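Fanum Makers Forum > Builds > Two arm kitchen bench, sim side
Started 23 September 2021

gronden_dave51
Bit more done on the Fivbridge build. Arms for the shared workshop still in bits so I've been in the simulator all week getting the kitchen counter right. Three renders from the same setup, wrist views first then the wider one. Shadows finally on.
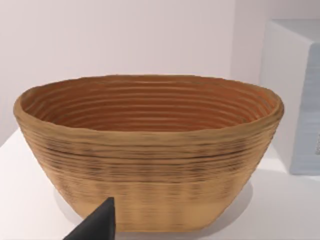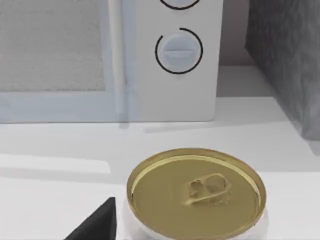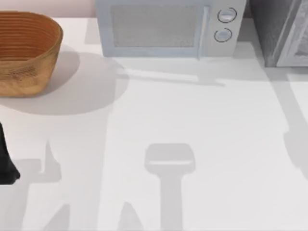
Sim renders, Fivbridge counter: basket, can, whole worktop.

Next job is grasping. Basket is a pain, all those ridges in the mesh. 3,519 contact warnings in one run.

solderfumes
Looks good. Why is the collision mesh the same as the visual one though?? Just wrap the basket in a few convex bits, you won't miss the coils.

gronden_dave51
Tried that. Fingers slid straight off the rim, might of been my friction settings tho

solderfumes
It was your friction settings.

Fashola
Disagree with solderfumes, rim shape matters if you're pinching it. Keep the lip detailed and simplify the walls. Did mine that way in January, warnings gone.

kettle_on
Is the can meant to be picked from the top or the side? Finger's down by its left in the second one. I'd go side, the tab will mess up anything from above

gronden_dave51
Side. Top grasp is off the list

wobblyaxis
All very pretty but get the real arms bolted down first. I wasted 500 quid's worth of evenings on sim and nothing carried over

Fashola
That's a bit harsh, sim is free and the servos aren't. He'll strip fewer gears this way.

wobblyaxis
600 steps of perfect sim and then the cable snags. Just saying

kettle_on
What about the microwave, does the door open or is it just scenery?

gronden_dave51
Hinge is in, knobs don't turn yet. Will try Fashola's rim thing tonight and post the numbers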